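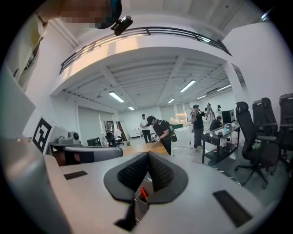

KESELANO — Tuesday, June 8, 2021

Cheon Asks Bedo Owners to Stop Using Their Hand-Held Grippers Until the Finger Springs Are Replaced

I usually get to write these when we have something new to sell, so bear with me. Today I'm writing to ask everybody who owns a Bedo hand-held gripper to put it down for a little while. We have a bad spring in it. When it lets go, the fingers can snap shut hard with no pull on the trigger, and two people have been pinched. Both of them work for us. One had a bruised fingertip and the other had a blood blister under the nail (ouch!), and both were back at it the next morning. I'd still like it to stop at two.

All 1122 Bedo grippers shipped so far are covered by this notice. We looked hard at whether we could narrow that down by serial number, and we can't do it in a way I'd trust. The springs came to us in mixed boxes and went onto the line as they came out of the box. So if you have a Bedo, it's yours we're talking about, including the loaners and the ones bought secondhand.

What's going wrong

Inside the body, under the finger mount, there's a return spring that holds the fingers apart when your hand is relaxed. One end of that spring is bent into a small hook that sits over a pin. On the bad ones the hook was bent too tight, and it starts to crack on the inside of the bend where you can't see it. It works fine, then it works fine some more, and then the hook breaks and the fingers close under the full force of the second spring, the one that gives you your grip.

For most people the gripper is a recording tool. You carry it around and pick things up with it so a robot arm can later be taught to do the same job. That means long sessions and an awful lot of opening and closing, plus a hand that is often right up by the finger pads, wiping them off or setting an object straight between them. That last part is what worries me. Both of our pinches happened while somebody was reaching into the gap between takes.

On our bench, the earliest break came after 200 hours of use. Please don't read that as a safe limit. It's only the soonest we've seen, and a gripper that gets dropped or packed tight in a case could go sooner.

There's a robot side to this as well. The Bedo fingers also bolt onto an arm, and a few of you run them that way with the Sirkolent controller. If the hook breaks there, Sirkolent sees the fingers closed when it told them to be open, and it faults and stops the arm. Good. But it does not open the fingers again, and whatever was being held or lowered stays clamped. Treat a finger position fault on a Bedo as a broken spring, cut power to the arm before you reach in, and don't clear the fault and carry on. I know people do that, I've done it myself on a Friday with one run left to go.

What we'd like you to do

Stop recording with the gripper and stop running it on an arm. Switch it off, let the fingers rest, and keep your own fingers out of the gap. If it has already snapped shut, leave it shut. Don't pry at the pads with a screwdriver — they'll open, and then they'll come back at you.

Please don't open the body to have a look, either. The grip spring is under load and it can jump out. I'd much rather have your gripper than a story about your eyebrow.

Write to our service desk with the serial number, which is on the underside of the handle, and tell us if the gripper has already failed. We'll send a padded box with the return label already paid. Failed units go to the front of the line. The repair is free whether you're in warranty or long past it, and you don't need a receipt. Dealers who have stock on the shelf should hold it and send it back to us the same way.

What the repair is

We're swapping the spring for one with a closed loop in place of the hook, and we're adding a stop behind the fingers so that if a spring ever does break, they can't slam all the way closed. It takes a little longer to assemble and I wish we'd built it like that from day one. The finger pads stay the same, and so does the camera mount, so you shouldn't have to redo your calibration. I'd run a short check anyway before you go back to a big recording job.

Recordings you've already made are fine to keep. If you have a session where the gripper closed for no reason, pull that take out. The width log will show it as a straight drop, much faster than a hand would do it.

We expect to have every gripper that comes back to us repaired and on its way home by the end of September. I would love to give you a sooner date, but the new springs are being made in small lots and tested as they arrive, and I'm not going to hurry the people doing the testing after what the last lot did. New orders are on hold until owners have been taken care of.

How we missed it

Our incoming check measured the springs for length and for pull. It did not look at the bend. And when the first pinch happened, we wrote it down as somebody squeezing the trigger by accident, and we kept working. The second one was on a different gripper with the trigger untouched, and that's when we took both apart and found two broken hooks. We should have opened the first one the day it happened. From now on any pinch, even a tiny one, takes that gripper out of use until it's been opened up and looked at.

If you've had a Bedo close on you and shrugged it off, please tell us, even if it was months ago and nobody was hurt. A line or two is plenty.

About Cheon

Cheon designs and builds hand-held grippers and robot fingers in Keselano. Our products include the Bedo gripper and the finger kit for arms running Sirkolent.

Service and press questions go to the Cheon service desk, Keselano. Please put "Bedo spring" in the subject line so it lands in the right pile.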